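Endell label printer: a review after 3 months of daily use

I never thought I'd write this many words on a label printer, but I've had the little Endell for three months now and I keep recommending it to people at dinner, so I may as well put it all in one place.

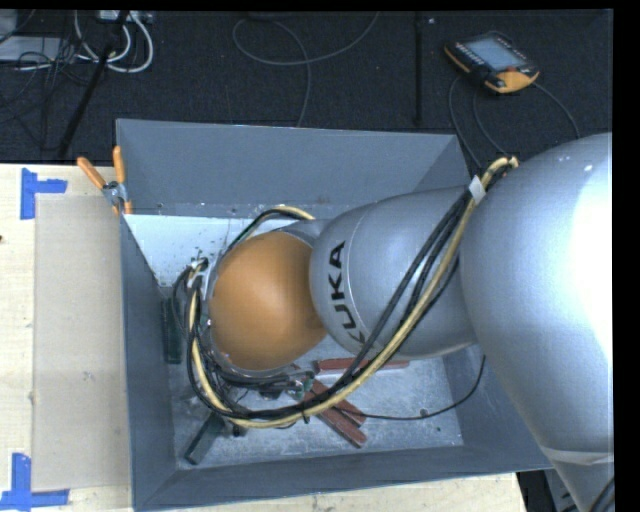
I bought it to sort out my garage and the hall closet, both of which had reached the stage where I was buying second copies of things I already owned (two tubs of the same wood filler, in the same week!). My old labeler was a handheld with a tiny keyboard, and every label wasted an inch of blank tape on each side. I hated it so much that I went back to masking tape and a marker, and masking tape dries up and falls off behind the shelf.

The Endell works from your phone. You type the label in the app, pick a size, and it comes out of the slot on top already cut. The first one I made said SANDPAPER. It took maybe ten seconds and I went straight on and did the whole shelf, then the paint, then the extension cords, and then my spouse came out to ask if I was planning on dinner.

Setup

Easy. Charge it, load a roll, turn on Bluetooth, done. The rolls drop in from the back, and there's a picture inside the lid showing which way round they go. I still put the first one in backward. It just feeds out blank if you do that, no harm done.

You do have to make an account to use the app, which annoyed me. I used my junk email address and haven't had anything from them except a receipt.

Print quality

Very good! It's thermal, so black on whatever color the tape is, and the letters are crisp right down to the smallest size. I use that one for spice jar lids and I can read it without my glasses, just about. Bigger letters are nice and solid. There are a lot of little icons in the app and most of them are silly, but I've gotten fond of the snowflake for freezer stuff.

The app has five fonts. I'd love a few more, but the plain one is the one I use anyway.

Do the labels stay on?

This was the big question for me, and the answer depends on what you're sticking them to. On smooth plastic bins, glass jars and painted metal they haven't budged. I've had one on the lid of the outdoor birdseed can all summer, through some real downpours, and the corners are still flat. On cardboard they're fine. On the fabric bins in the closet they curl up within a day, so I ended up printing onto tape, sticking it to a gift tag and tying that to the handle. Looks better that way too, I think.

Freezer labels are a mixed bag. Put them on at room temperature and let them sit a while before the tub goes in and they hold. Slap one on a tub that's already frosty and you'll find it at the bottom of the drawer.

Peeling them off again is easy from glass. Painted shelves left a bit of gum behind, and warm water with dish soap got rid of it.

Tape and running costs

A roll does 200 of the small labels, and I've gone through more rolls than I care to admit. The clear tape is lovely on glass but hard to read on anything dark, so save it for the pantry. I tried a roll of the cheaper Lotance tape as well. It fits and it prints fine, though it comes out a shade grayer and the backing is a pain to split with short nails. For the garage I don't mind one bit. For the kitchen I stick with the Endell rolls.

Compared with the Gazi

My sister has the Gazi, so I borrowed it for a weekend. It's smaller and nicer looking, and the battery seems to go on forever. But you tear the labels off against a little metal edge, and mine came out crooked about half the time. If you only want to label a few jars, I'd say get that one and save some money. For a whole garage, the automatic cutter on the Endell is worth every penny.

Little gripes

The power button is right where your thumb goes when you pick it up, so I'm forever turning it off. The app forgets my last tape size every time I close it. And the charging cable is far too short. I had a spare Skoltau cable in a drawer (a drawer now labeled CABLES, naturally) and I use that.

Would I buy it again?

Yes, tomorrow. I know where the picture hooks are. I know which box has the good scissors. I've done my spice rack, my seed packets, the fuse box and all the chargers, and next up is the Christmas stuff in the attic, if I can get to it before it's cold up there.

I'll add a note if the cutter ever gets dull, as I've seen a couple of people ask about that. So far it's as sharp as it was on the first roll.

Posted October 2021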